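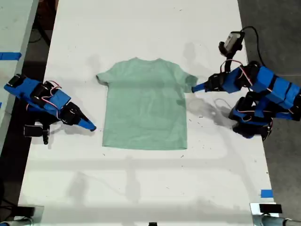

Keep School Uniform Rules Simple

The Casten school board votes next month on a new dress code. The draft runs to 30 pages. The one it replaces had 2. I have read both, and I think the old one should stay.

The draft names a single approved supplier, Nedelcu, and lists permitted shades for shirts, socks and hair ties. A full set for one child comes to 827 lei. 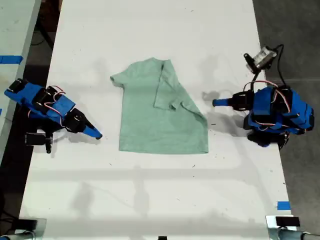 Families with two or three children will pay that more than once, and again when the children grow. Margareta Grecu, who chairs the board, has argued that a strict code makes pupils look equal. I don't doubt she means it. But a plain shirt from any store does the same job - and parents can hand it down without checking a chart.

There is also the matter of teachers' time. In February, 20 pupils were sent home over the wrong color of sweater. They missed a morning of lessons.
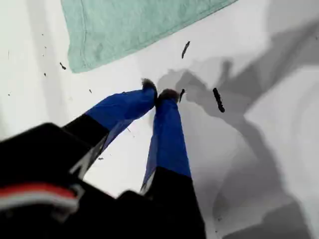

A dress code should say what is needed for safety and decency and leave the rest to parents. The board can still drop the supplier clause before the vote, and I hope it does.

Catinca Neagu
August 25, 2025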